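Stikdale hand grippers: frequently asked questions

What is the project?
A pair of hand-held grippers, built at home and in the shared workshop at Stikdale. You hold one in each hand and work the fingers yourself. A camera on the tool records what the fingers do, and the recordings are used later to train a two-armed robot called Sanna.

Do I need the robot to build the grippers?
No. The grippers work without it. Several members have built a pair and have no plans for an arm.

What are the fingers made of?
The fingers and frame are printed. The pads are a separate flexible part with ribs across the gripping face. Print the pads slowly and with the ribs facing up. The Flavari profile in the download folder has the right settings, but check the first layer, as it runs slightly low on older machines.

Why ribbed pads and not flat ones?
Flat pads slid on glossy packaging in our tests. Ribs bend a little and take up the folds in a bag. They do mark soft card if you squeeze hard.

What should I practise on?
Ordinary household things. Snack packets are good because the film is slippery and the contents shift. Rigid boxes are easier and tell you less about the pads.

How do I pick up a bag?
Close the fingers on the body of the bag, lift it upright, then pause before moving sideways. Grip brittle contents, such as the fried dough twists (麻花) below, only as hard as needed to hold the film.

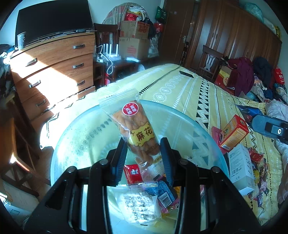 Page last changed: August, D. Vītola

Does the container matter?
Yes. A wide bowl leaves room for the fingers to open between packets. With a narrow one the frame touches the rim before the pads reach anything. Transparent bowls are fine for practice, though the tracking software sometimes loses the rim against a pale background.

Can I work on a bed or sofa?
You can. A soft surface gives when you press down, so recordings from a mattress and from a table should go in separate folders. Patterned sheets help the tracking – plain white ones are the worst case.

How long should a recording be?
One pick and one place. Stop, save, start again. Darius Vītola's first set for Sanna had 400 recordings and almost 100 were thrown out, mostly for starting with the fingers already closed.

The fingers do not close evenly. What is wrong?
Usually a joint screw is too tight. Back each one off until the arm moves under its own weight, then tighten by an eighth of a turn. If one finger still lags, look for a burr in the screw hole.

Which version of the frame should I print?
Version 5. Version 3 cracks at the base and the Sterier camera mount does not fit it.

Where can I get help?
Bring the gripper to the workshop on Saturday, with its screws in.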